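To: robotics-interest list
From: Halyna Zakharchenko
Date: 2021-06-13
Subject: Re: Notes from the Sturngate open day?

Wilson Ospina wrote:
> I had to miss the open day at Sturngate. Could someone who went
> post a few notes? Mostly I want to know whether visitors got to
> try the hand-held grippers, and whether the cloth folding is
> worth bringing the second-year group to see. Also, is parking
> any better than it was in April?
>
> Wilson

Hi Wilson,

I went to the morning session. Visitors did get to try the grippers. Dilta ran that part, in a room set up as an ordinary lounge, and we went in 3 at a time. You sat at the table with the cloth in front of you and were shown how to open and close the fingers before you touched anything. The fingertips have a textured blue pad on the inside.

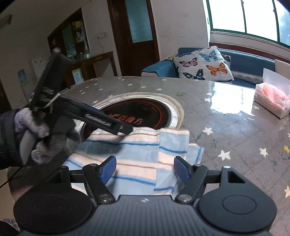 Halyna Zakharchenko
List moderator and workshop coordinator, Holovko

The cloth was a striped one, folded and laid flat beside a round cooktop. Stripes are handy for this because you can see straight away when the layers don't line up. The exercise was to pick up one edge, bring it across and lay it down again without dragging the layer underneath. I did it badly the first few times. My habit was to close the fingers too early and catch two layers.

Dilta said they had 1,021 folding runs on file before the open day and were hoping to reach another 200 by the end of the month. Visitors' attempts are kept separately. I asked whether the gloves make a difference and was told it comes down to what the operator finds comfortable.

The other half of the visit was a talk from Hovov on sorting the recordings. It was heavy going without slides and the room was warm. The speaker did answer questions properly at the end, including one about what they do with failed grasps (they keep them, with a label).

For your second-years I'd say yes to the hands-on part and no to the talk. Each turn lasts around 10 minutes, so a full class would need most of a day, and you should ask Dilta to book the room for you alone. Long sleeves need to be pushed up or tucked in.

Parking is the same as in April. Use the lower lot and come in by the side entrance, as the front doors are still being worked on.

I have the handout as a PDF and can forward it off-list to anyone who wants it.

Halyna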